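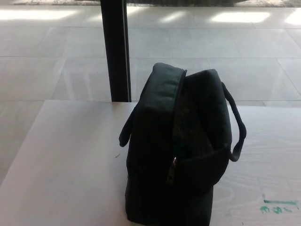
Black soft-sided bag, partially open at the top.

Lost Property and Left Luggage: Frequently Asked Questions

Siltgate Coach Station, operated by Kestico

Last updated August 3, 2021

How do I report something I have lost?

Please complete the lost property form at the enquiry desk or on our website. You will be given a reference number, which you should quote whenever you contact us. If the item was left on a coach, please also tell us the route, the time of departure and, where possible, your seat number. Reports may be made by telephone on extension 928, but we are unable to search for items while you wait on the line.

How long are items kept?

Most items are kept for 30 days from the day they are handed in. Passports and driving licences are returned to the issuing authority after seven days. Food and drink are disposed of at the end of the day on which they are found.

How should I describe a bag?

Most of the bags handed in to us are dark in colour, and a report which says only "black bag" is unlikely to lead to a match. Please mention the approximate size, the type of handle or strap, the position of the zips, and any label, repair or mark. A list of the main contents is also of great help. Staff will not read out the contents of a bag to a caller, and will ask you to name at least two items before it is released.
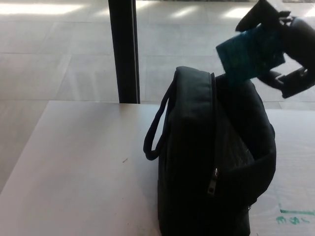 Black fabric bag with carry handle and side zip.

Will you open my bag?

Unlocked bags are checked by two members of staff when they are received. Locked bags are held unopened for 48 hours and are then referred to the duty manager. Any cash is counted, sealed in an envelope and recorded separately.

Is there a charge?

A handling fee applies to bags, suitcases and electronic items. No fee is charged for keys, spectacles, walking aids, medicines or children's toys. The current fees are displayed at the enquiry desk.

Can somebody else collect my property?

Yes. The person collecting must bring a signed letter from you, a copy of your identification and their own identification.

Can you post an item to me?

We can post items to addresses within the United Kingdom once postage has been paid. Items valued at more than £500 must be collected in person.

I lost my property at Brimham interchange. Should I contact you?

Items found at Brimham are transferred to Siltgate each weekday morning. Please allow two working days before making an enquiry.

Where can I leave luggage for a few hours?

The left luggage counter is beside Bay 6 and closes 15 minutes before the last departure. Luggage may not be left overnight. Items not collected by closing time are treated as lost property and the handling fee will apply.

What happens to unclaimed property?

Unclaimed items in good condition are passed to charity. Telephones, tablets and computers are securely wiped or destroyed.

How do I make a complaint?

Please write to Ruxandra Dobre, Customer Services Manager, at the station address, giving your reference number. A written reply will be sent within ten working days. If you remain dissatisfied, you may ask for your complaint to be reviewed by the Station Director, Gadisa Lemma.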